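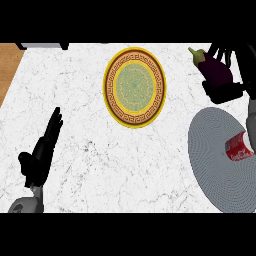
# Speaker notes: pick and place in simulation, what our student team learned

Slot is 32 minutes including questions. Talk to the slides, don't read them. Water on the left.

## Slide 1 - Title, who we are

- Robotics club at Nivwood, second year doing a simulation project.
- We meet after school in the computer lab. The real arms live at Hendgate and we get time on them in June.
- Say up front that everything today is simulated. People at the last talk asked about motor heat and we had no answer.

## Slide 2 - The task

- Kitchen counter, two arms, two hands. One plate, one round placemat, one eggplant, one soda can.
- Goal is the eggplant on the plate. The can is there as a distractor and has to be left alone.
- Point back to the opening slide. Right hand has the eggplant, plate is over to its left, left hand is empty.
- The can is on its side in that one. Mention that we score a run only on where the eggplant ends up and whether the can was touched.

## Slide 3 - Why an eggplant

- Started with a cube. Too easy, every group got it working in the first week.
- An eggplant is fat at one end and thin at the other, so the place you grab matters.
- The purple is also very dark, and so are the hands. On a small screen it's hard to tell where the fingers stop. Zoom in if the projector is bad.

## Slide 4 - How we collected runs

- Students drove the arms by hand controller, two students per station, swap every 11 runs.
- We ended up with 2000 runs. We threw out 600 of them.
- Most of the thrown-out ones were dropped eggplants or someone bumping the can. A few were people waving the hands at each other. Those are in the blooper folder, skip unless asked.
- Write down why you throw a run out. We didn't at first and had to watch a lot of them again.

## Slide 5 - The software

- Scene setup is in Kosard, our own set of scripts. The name comes from a typo in the first repo and it stuck.
- Kosard reads a text file listing the objects and picks a start position for each one inside a box on the counter.
- Counter surface is a setting too. We mostly used the white marble. Wood was tried early on.
- Show the text file on screen. Font size up before starting.

## Slide 6 - Training

- Tang is the small model we trained on the runs we kept. It takes the camera view and the joint angles and gives back the next move.
- It trained overnight on the lab machines. Anyone who turned off a computer at the end of the day set us back a night, so we put signs on them.
- First version reached for the plate and ignored the eggplant. The cause was on our side - two columns were swapped when we saved the data.
- Second version picked up fine and then let go too early.

## Slide 7 - What went wrong with the second hand

- The task only needs one hand. We kept both because the arms at Hendgate come as a pair.
- The idle hand drifted. Nobody was driving it in most runs, so the controller noise got recorded and Tang learned the noise.
- Fix was to lock the idle arm while recording. We should have done it from the start.
- If time is short, cut straight to the fix.

## Slide 8 - Video

- Play the clip once at normal speed, once slow.
- While it runs slow, talk about the lift. The hand has to clear the rim of the plate before it goes across, and early versions went across too low.
- If the video doesn't play, go on to slide 9. Don't try to fix it on stage.

## Slide 9 - If your club wants to try this

- Begin with one arm and one object. Add the second object after the first one works.
- Keep the raw files. Ours are on two drives.
- Give one student the job of naming files - and write the rule on the whiteboard.
- You don't need a strong computer to record. You do need one to train, or a lot of patience.

## Slide 10 - Questions

- Likely one: does it work on the real arms? Answer: not tested yet, that's the June visit.
- Likely one: cost. Answer: the lab computers were already there, we bought controllers.
- Likely one: can we have the scripts? Answer: yes, leave an email on the sheet at the door.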